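로봇 시연회, 아이 데리고 가도 볼 만한가요?

4월에 Livitz 오픈데이가 있다는데 입장료가 20,000원이더라고요. 초등학생이랑 갈 건데 로봇이 춤을 추거나 하는 건 없다고 해서 망설여집니다. 컴퓨터 조립 시연이 메인이라던데 다녀오신 분 계세요?

답변 1
춤 없습니다. 커피도 없습니다.

답변 2 (채택됨)
지난번에 다녀왔습니다. 로봇 팔이 데스크톱 본체를 다루는 시연인데, 속도는 기대하지 마세요. 저희 회사 전산 담당이 더 빠릅니다. 대신 욕은 덜 합니다.
설명은 Chiamaka Ajayi라는 엔지니어가 했고, 20분 중 절반이 CPU 소켓 레버 이야기였습니다. 부품 놓는 회색 받침은 3D 프린터로 뽑은 건데 지금 모양이 나오기까지 162번 고쳤답니다. 그 숫자를 말할 때 표정이 제일 볼 만했어요. 저희 애는 로봇보다 파란 손잡이 달린 드라이브 칸을 더 좋아했습니다. 집에 와서 제 컴퓨터에는 왜 그게 없냐고 따지더군요.
현장 정원은 300명쯤이라는데 작업대 앞에 붙어 설 수 있는 사람은 얼마 안 됩니다. 오전 10시 회차에 맨 앞줄로 가세요. 뒤에서는 남의 뒤통수만 보고 옵니다. 주차는 건너편 Plulberg 건물이 낫고, 328번 버스도 바로 앞에 섭니다.

답변 3
저는 Wavura 쪽 시연도 봤는데 거긴 상자만 옮깁니다. 상자에 관심 있으면 그쪽으로 가시고요. 컴퓨터 속 좋아하는 아이면 Livitz가 낫습니다. 질문 시간에 아이들 먼저 시켜 주는 것도 좋았어요. 우리 애 질문은 "이거 얼마예요?"였고 답은 못 들었습니다. 작업대 사진 하나 올려요. 참고로 기념품은 볼펜입니다.
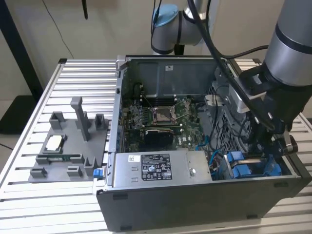
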